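Review: the Tillitz open day at Heswood (computer teardown demonstration)
Posted 2023-07-13

I had been promising my sister-in-law Manju for ages that we would go to one of the Tillitz open days together, and last week we finally made the drive out to Heswood. She runs a little repair counter and I just like watching machines work, so between the two of us we had plenty of questions (she had more than I did, and she wrote hers down!).

The tour begins in the lobby with coffee and a talk by Karla Chávez, who is friendly and quick and clearly loves the place. It went a bit long for me, but the man next to us, up from Burklow, said it was his favorite part, so take that with a grain of salt. After that you walk back to the work area, where a robot arm is set up to handle the drives from old desktop computers. That was what we came for, and we stayed put for two full rounds while the rest of our group wandered off to see the shipping floor.

What I liked best was how close they let you get to the details. Rostyslav Boiko ran our session and he was very patient. He told us the computer cases give them far more trouble than the drives do, all those tabs and brackets and wires, and every maker doing it a little differently. Manju was nodding the whole time. I would have liked a stool, and the screen showing the arm's own view was hung too high for me, but the pictures on it were sharp, and they were happy to send us some afterward.

Admission was 3 dollars, and parking is free if you use the Lozano Street side. I'd give the day four stars, and I'd go again in September when they repeat it.
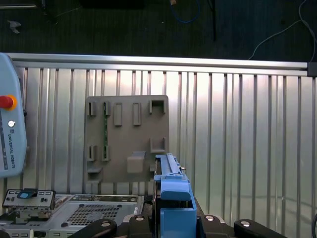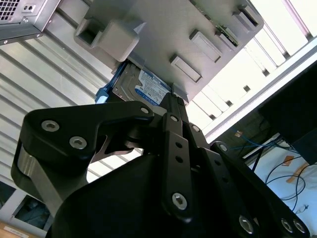
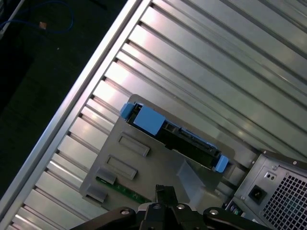 Blue plastic turns up in every one of these, and the gripper too.
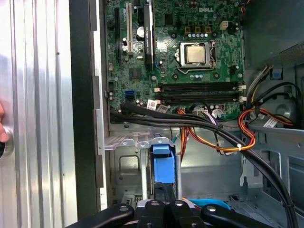
Do you need to book ahead for the open day?
Booking is required for the demonstration, and the sign-up form is on the Tillitz events page. The lobby talk is open to anyone who walks in, so you can bring along a friend who decides at the last minute.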